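Public Law II, Unit 3
Gifts, favors and bribes: where the law puts the border
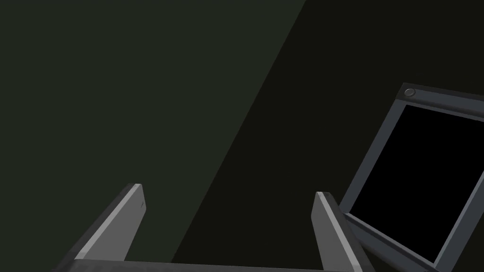

In this unit we speak about the offense of bribery of a public official, and mostly about its lower end, where the sums are small and the parties often say that it was only politeness. The statute asks for three elements: a person who holds a public office, an advantage, and a link between this advantage and an official act. Students usually like to draw one line and put every case on the left or on the right of it. In the picture, a straight diagonal separates the slightly lighter area from the darker one, and both of them are rather dark. Keep this in mind when you read the cases. The gift which is lawful can still look bad, and the difference between it and the bribe next to it can be small for the eye, but the court must say on which side it falls.

1. The public official

The term is wider than in daily language. It covers elected members, employees of the city, and also persons in a private company when they carry out a public task under contract. In the Vornley case the accused was an engineer in a private firm who approved road works for the city of Tunton. The defense argued that he never took an oath and received his salary from Vornley. The court answered that the source of the salary does not decide the question. What decides is whose power he used when he signed.

Note for the exam: do not spend a full page on this element if the facts say clearly that the person is a mayor or a judge. One sentence is enough.

2. The advantage

Money is the simple case. Also counted are discounts, a job for a relative, a loan without interest, travel, and the cancellation of a debt. It is not necessary that the official keeps the advantage for himself. If it goes to his daughter or to his football club, the element is still there, provided that he knows it.

Many cities have a gift rule in their staff code. In Tunton the limit is 200 dollars in one calendar year from the same giver. Please be careful here, it is the most common mistake in the written papers. The gift rule belongs to disciplinary law. A gift under the limit can be a bribe if it was given for a decision, and a gift over the limit can be only a breach of the staff code if no link is proved.

3. The link

This is the difficult element, and most appeals are about it. The prosecution does not need a written promise. It may prove the link from the circumstances:

— the time between the gift and the decision
— whether the giver had a matter open before this office
— whether the gift was hidden, or written in the books under another name
— whether the official changed his usual practice

In Canpolat, a building inspector accepted 600 dollars from a contractor in April, and the permit was issued 3 days later. He said it was the return of a private loan. There was no paper about the loan, and the contractor had entered the sum in his books as "materials." The conviction was upheld.

In Kultum the result was different. The official received a watch from a former school friend, whose company asked for a license 18 months after. The court of appeal said that the time alone was too long, and the old friendship gave another explanation which the prosecution did not remove. The conviction was set aside. One judge dissented, and I ask you to read the dissent also — it is short, and it treats the question of a "general good will" that is bought in advance.

4. Does the official have to do something wrong?

No. The offense is complete when the advantage is asked for or accepted. It does not matter if the decision was correct, or if it was never made. The correctness of the decision can play a role in the sentence only.

5. For the seminar

Prepare Canpolat and Kultum in full, with the facts on one page each. Then consider the following situation: a clerk at the land registry helps an old man to fill out his form, which is part of her duty. A week after, he brings her a cake and an envelope with 200 dollars. She shares the cake with the office and keeps the envelope in her drawer, and she tells her supervisor only when he asks. Discuss the second and the third element, and the staff code separately.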